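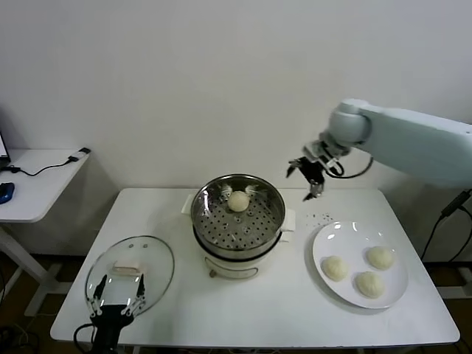
About Sturkico

Sturkico writes control and planning software for two-armed robots. We started in Manstead with 2 engineers and are now a team of 29, most of us programmers.

Our main product is Levemero. It takes in camera images, works out where objects are, and plans the motion of both arms so they stay out of each other's way. It also logs every run, so an engineer can replay a missed grasp and see which step went wrong.

We test on ordinary kitchen and household items. Glass lids and shiny metal are hard for depth cameras, and soft food is easy to squeeze too much. Each release goes through roughly 1,000 runs on our own benches before customers get it.

Shona Paterson leads the planning group. Support is handled from our Tennant office by the same people who write the code.

Page updated March 10, 2022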